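第四章　木头为什么会动

我第一次认真对待“木头会动”这件事，是在一个抽屉面前。那年二月，暖气开得很足，我新做的小柜子抽屉顺滑得让人得意，一根手指就能推进去。我给它拍了照，发给所有愿意看的人。等到梅雨来了，同一个抽屉怎么拽都拽不出来，里面还锁着我的卷尺和两把好铅笔。我当时的第一反应是滑轨装歪了，第二反应是拿刨子狠狠干它一顿。刨完当然松了，可到了冬天，缝宽得能看见里面的东西。

所以这一章我想从这个抽屉讲起。前三章我们认了树种，学了看年轮，也讲过原木怎么变成板材，那些内容读起来像博物学，轻松。从这一章开始，你得动一点脑筋了，不过算术只有小学水平，放心。

先把话说在前头：木头一辈子都在和空气换水。树活着的时候，木材里满满都是水，有些树种刚砍下来时，水的重量比木头本身还重。锯成板以后水慢慢往外跑，先跑掉的是细胞腔里的那部分，我们叫自由水。自由水跑的时候，板子会变轻，尺寸几乎不变，你拿尺子量是量不出什么来的。等自由水跑光了，剩下的水藏在细胞壁里面，叫结合水。这个转折点有个名字，叫纤维饱和点，多数树种在含水率百分之三十上下。从这儿再往下干，细胞壁开始变薄，木头才真正缩起来。

反过来也一样。干透的木头放进潮湿的屋子，细胞壁重新吸水，板子又胀回去。我那个抽屉就是这么卡死的。很多初学者以为刷了漆就没事了（我也这么以为过，还刷了五遍！），其实漆膜只能让这个过程慢下来，水汽照样一点一点地进出。五遍漆换来的是抽屉晚几天卡住。

那么木头会和空气换水换到什么时候为止呢？换到两边打平为止。空气的温度和湿度定下来，木头最后的含水率也就大致定下来了，这个数叫平衡含水率。北方冬天的暖气房里它可以低得吓人，南方的雨季又会高上去一大截。你要是在广州做好一张桌子，运到哈尔滨过冬，桌子会用它自己的方式告诉你两地的气候差别，通常是“啪”的一声，在半夜。

接下来是整章最要紧的一个概念，请你把手机放下再读：木头在三个方向上缩得不一样。

顺着树干的方向叫纵向。纵向的变化小到做家具时可以不管，一块两米长的普通直纹板，四季里长度的变化你多半察觉不到。从树心指向树皮的方向叫径向，会缩，缩得还算克制。沿着年轮绕圈的方向叫弦向，缩得最凶，粗略地讲，弦向的收缩差不多是径向的两倍，树种不同这个倍数也不同。我教课时总让学生用手比划：胳膊伸直是纵向，从胸口往外推是径向，抱着一棵树的是弦向。样子很傻，但比划过的人考试都没写错过。

正因为弦向和径向缩得不一样多，板子才会变形。弦切板，也就是年轮在端面上像一道道浅拱的那种，靠近树皮的一面更接近弦向，缩得多，于是板子往树皮那一面翘，两边抬起来，像个浅浅的瓦片。径切板的年轮在端面上近乎竖直，两面缩得差不多，所以平整得多，价钱也贵得多。你去木料场的时候，别光盯着板面漂亮的花纹，蹲下来看端面，端面从来不骗人。

我在塔尔科夫（Tarkow）木料行就吃过这个亏。那次买了一批弦切板，纹路像山水画一样，我当场就付了钱，高高兴兴拉回家，靠在北墙上一放就是两个星期。靠墙的那面不透气，朝外的那面吹着风，等我去拿的时候，每一块都弯了。老板倒是好脾气，教我下次要平放，板与板之间垫上同样厚的木条，上面再压点重物。垫条要上下对齐，歪了一根，板子就会跟着学出一道波浪来。

说到这里，可以算一笔小账了。木匠常用一个很省事的办法：宽度乘以收缩系数，再乘以含水率变化的百分点。假设你有一块四百毫米宽的弦切板，这个树种每变化一个百分点大约缩千分之三，而你家冬夏的含水率差五个百分点。四百乘以千分之三是一点二，再乘以五，就是六毫米。六毫米！一个抽屉面板左右各留一毫米缝，怎么可能不卡？我当年要是会算这道题，也不至于把刨子请出来。

请注意，这道题里没有出现板子的长度，也没有出现厚度。长度方向几乎不动，所以不算。厚度方向当然也会缩，但板子本来就薄，乘出来的数很小，平时不必操心。初学者最常犯的错误是把长和宽搞混，拿着两米的长度去乘收缩系数，算出来一个惊人的数字，然后吓得不敢做桌子了。看清楚木纹朝哪边走，横着木纹的那个方向才是你要乘的数。

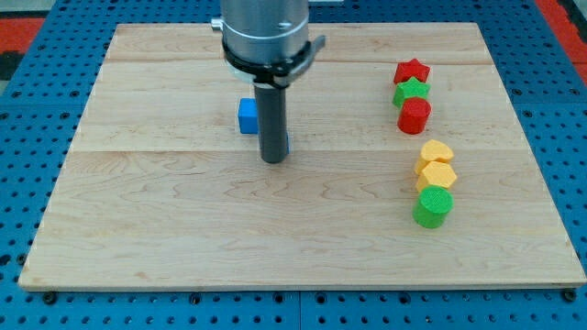

拼板是这套道理用得最勤的地方。一棵树很少宽到能直接出一张桌面，就算有，那么宽的整板也特别容易翘，所以我们把几块窄板边对边地胶合起来。胶缝要顺着木纹走，这样相邻两块板朝同一个方向胀缩，谁也不拽谁，胶缝才能安安稳稳地待着。像图里这块浅色的木板，两道长长的缝从左走到右，把板面分成三条，每条上都有自己的波浪形纹理，淡淡的褐色条纹夹在浅米色里头。要是有人问你拼好以后它往哪个方向动得最多，你顺着缝的走向看一眼就有数了：和缝垂直的那个方向。胶缝并没有让木头停下来，三条板各缩各的，加在一起还是一整块板的收缩量，上面那道算术题照样适用。

拼板还有一个争了很多年的老问题：相邻两块板的年轮要不要一正一反地排？主张交错的人说，这样每块板朝不同方向翘，合起来还是平的，顶多像搓衣板那样有一点起伏。主张同向的人说，那我宁可要一个整齐的大弧，用穿带一压就平了，搓衣板压不平。我两种都做过，桌面下面有牢靠的框架时，我偏向同向，并且把好看的那面全部朝上；没有框架撑着的砧板，我就交错排。你不必现在就选边站，先把料干透，干透了的料怎么排都好说话。

再讲讲怎么“让”木头动。既然拦不住，那就给它留路。中国的老木匠早就明白这一点，攒边打槽装板的做法，就是把面心板装进四周边框的槽里，不上胶，槽里留一点余地，板子胀了往槽里钻，缩了往外退，外面看着纹丝不动。穿带也是同样的心思，一根带子横穿在板背的燕尾槽里，管得住翘曲，却不管横向的胀缩。西式的做法换了个样子：桌面用木扣或者长圆孔的金属件固定在桌架上，螺丝能在孔里滑一点点。做法不同，心思是一样的。

反面的例子我也有。我在耶斯霍尔姆（Jesholm）住过一阵，租的房子里有一张实木餐桌，前主人嫌两头端面不好看，各钉了一根横木条，又是胶又是钉，结实极了。过了一个冬天，桌面正中裂了一道口子，筷子都能掉进去。桌面想缩，横木条是顺着自己的纵向，不肯缩，两边僵持到最后，总得有一个地方断开。后来我把横木条拆下来，只在中间上胶，两头换成长圆孔加螺丝，桌子又用了好些年，那道口子我留着没补，吃饭的时候正好给客人讲课。

最后交代一下本章后面怎么安排。第一节讲含水率怎么测，会用到称重和烘箱，也会讲电阻式的测湿仪为什么在冷天读数偏低。第二节把径向和弦向的收缩系数列成表，常见树种都有，查表时记得看清楚表头写的是哪个方向，我自己就看错过。第三节讲堆料和干燥，第四节才轮到结构上的对策，边框、穿带、木扣都在那儿。习题放在章末，前面几道是纯算术，后面的要动手。

动手之前请先做一件小事：找一块宽一点的实木板，砧板也行，用铅笔在背面横着木纹画一条线，量好宽度，把数字和当天的天气写在旁边。过一个季节再量一次，写在下面。我有一块核桃木的边角料，背面已经写得密密麻麻，有几行是用眉笔写的，那天找不到铅笔，铅笔还在抽屉里。

4.1　含水率的测定

称一块木头很容易，难的是知道它干透的时候有多重。我们先从一小片试样和一台普通的厨房秤开始。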